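2018-06-30

First week at the new place done, and I've got into the habit of eating my lunch outside.
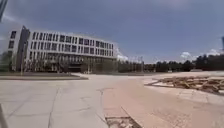
I moved over from Jarman at the start of the week, so most of it went on passwords and finding the right door. The walk from the bus is longer than I'm used to – six minutes if I don't stop – but there are trees to look at, and I'd take that over the ring road any day.

The building is white and very long, with rows and rows of windows, and a dark grey tower near one end that I use to get my bearings. The trees along the front are still thin young things. The ones further off are the proper sort, thick and dark green.

I'm told the canteen shuts until September, so it's sandwiches for now. Cheese and pickle on Monday.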